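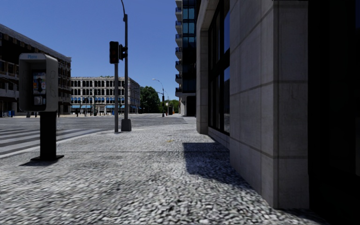
**Figure 5.1** A pedestal payphone beside a street corner (computer rendering).

# Chapter 5: Pricing Access to a Shared Network

A telephone network is costly to build and cheap to use. Trenches, ducts, cable and switching equipment must be paid for before the first call is placed, and most of that money cannot be recovered if the network is later closed. Once the lines are in place, the added cost of one more call is close to zero outside the busy hours. Costs of the first type are called *fixed costs*. The cost of one more unit of service is called the *marginal cost*.

Chapter 4 showed that a competitive firm sets price equal to marginal cost. A network operator that followed this rule would collect almost nothing and could not repay its lenders. Some other rule is needed. This chapter covers the three in common use:

- the flat access charge
- the per-call charge
- the two-part tariff

## 5.1 Paying by the Call

The public payphone is the plainest case of a per-call charge. The caller signs no contract and pays no monthly fee. The whole cost of the station, including its share of the line, must be met from the calls made there or from a transfer by another part of the business.

Consider the town of Bivard, served by a single operator, Stolto. One payphone station in Bivard has a fixed cost of $667 per year. The marginal cost of a call is taken to be zero. Let *p* be the price of a call and *q* the number of calls made in a year. The station breaks even when

*pq* = 667

If 3,000 calls are made in the year, the break-even price is 667 ÷ 3,000, or a little over 22 cents. If the number of calls falls by half and the fixed cost stays the same, the break-even price doubles. A higher price discourages some of the remaining callers, so *q* falls again. For low enough levels of demand, no single price covers the cost of the station. The operator must then close it or pay for it out of other income.

The second course is called a *cross-subsidy*. It was long used to keep stations open in places with few callers. Section 5.4 examines who bears the cost.

## 5.2 Access and Use as Separate Goods

A household line supplies two goods. The first is *use*, measured in calls or minutes. The second is *access*, the ability to place or receive a call at any time. A household that makes no calls in November still gains from being reachable during that month.

A station on a public street supplies access to every passerby, including those who never lift the handset. No charge is collected for this benefit. Call revenue therefore understates the value of the station to the town, and a closing decision based on revenue alone may be inefficient. The size of the gap must be estimated by survey, using the methods of Chapter 3.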